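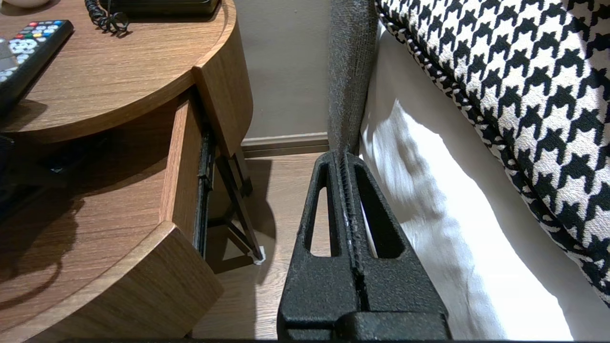 Chiến Lò wrote in after the February release to ask why the overnight drift numbers never match the timing machine numbers, and whether one of the two columns was simply wrong. Neither one is wrong! The two columns measure different things, and the gap between them is the most fun part of this whole dataset. The question comes up enough that the README now starts with it.

# Kurkilex: rate logs for mechanical wristwatches

Kurkilex is an open collection of timekeeping records for hand-wound and automatic watches. It holds 500 logs from 200 watches, gathered by members of the Jemunville watch circle and cleaned up with a small command-line tool named Sundier. If you have ever put a watch down crown-up before bed and checked it against a time signal at breakfast, you already know how most of these rows were made.

## The short answer to Chiến's question

A timing machine listens to the escapement for a short spell and works out what the watch would gain or lose over a full day if it kept going exactly like that. Overnight drift is what the watch really gained or lost while it sat there. In between, the mainspring winds down, the amplitude drops, the room cools off, and some watches are much more bothered by all this than others.

So:

- `rate_machine` is a snapshot, scaled up to a day.
- `drift_rest` is a real change between two readings, divided by the elapsed time and also scaled to a day.

Please don't average them. I did that in the very first draft and made a lovely chart that meant nothing.

## What's in the folder

```
kurkilex/
 watches.csv
 logs.csv
 positions.csv
 notes/
 LICENSE
 CHANGELOG.md
```

`watches.csv` has one row per watch: an ID, the movement family, winding type, beat rate, the decade it was made if known, and the last service if known. Lots of service fields are blank. Old watches come with old mysteries.

`logs.csv` is the big one. Each row is a single log tied to a watch ID.

| Column | Meaning |
|---|---|
| `log_id` | Unique key |
| `watch_id` | Matches `watches.csv` |
| `position` | Code from `positions.csv` |
| `wind_state` | `full` or `rested` |
| `rate_machine` | Seconds per day, plus is fast |
| `amplitude` | Degrees, blank if no machine was used |
| `beat_error` | Milliseconds |
| `drift_rest` | Seconds per day, plus is fast |
| `ref_source` | What the watch was checked against |
| `room_temp` | Celsius, blank if not taken |

`positions.csv` lists the six standard positions — dial up, dial down, and the four with the crown pointing up, down, left or right. The codes are the ones printed on the old Siddiqui bench cards, which most of our members learned on. If you use a different set, the mapping is easy to edit.

## Getting started

```
sundier check logs.csv
sundier join watches.csv logs.csv --out joined.csv
sundier spread joined.csv --by position
```

The last command is my favorite. It prints the gap between the fastest and slowest position for each watch, and it's a wonderful way to lose an evening. Some very humble movements turn in a beautifully tight spread, and a few grand ones are all over the place until they get serviced.

Sundier isn't required. Everything is plain UTF-8 text with commas, and it opens in any spreadsheet.

## How the logs were taken

Members wound the watch fully, let it settle, and took a reading in each position they had time for. For `rested` rows, the watch was left alone in one position and read again later. Reference time came from a network clock, a radio clock or a phone, and `ref_source` tells you which.

Human reaction time is in here too. Watches without a hacking seconds hand were read by eye as the hand passed twelve, and those rows have more scatter. Filter on `hacking = yes` in `watches.csv` if you want a cleaner set.

## Known problems

- Automatics are underrepresented in the `rested` rows. People like wearing them!
- Lift angle was guessed for some older calibers. The amplitude values for those depend on the guess, and they are flagged in `notes/lift_angle.txt`.
- Magnetized watches were left in. Look for a wildly fast rate with `flag = mag`.
- A watch that was serviced during the project keeps its ID, so its rows can show a big jump. The changelog says where.
- Room temperature is patchy before the second batch.

## What it's good for

Comparing positions within one watch works really well. Looking at how rate changes as the spring runs down is good too, and a student in our circle used it to practice mixed models and had a blast.

It's weak for ranking brands. The watches are whatever members happened to own, they were serviced by all sorts of hands, and a single caliber can show up once or many times. Brand names are left out of the tables for that reason, and movement family is as far as it goes.

## Adding your own logs

Yes, please! Copy `notes/template.csv`, fill in what you can, leave the rest blank, and run `sundier check` before sending it over. Blanks are fine. Guesses in the numeric columns cause trouble, so put those in the comment field.

One log is welcome. So is a shoebox full of notebook pages — we have typed up a few of those already, and the handwriting was the hardest part.

## License

Data is CC BY, tool code is MIT. Credit "Kurkilex, Jemunville watch circle."

Last edited 4th March. Next on the list is splitting `beat_error` by position, which Chiến has offered to test.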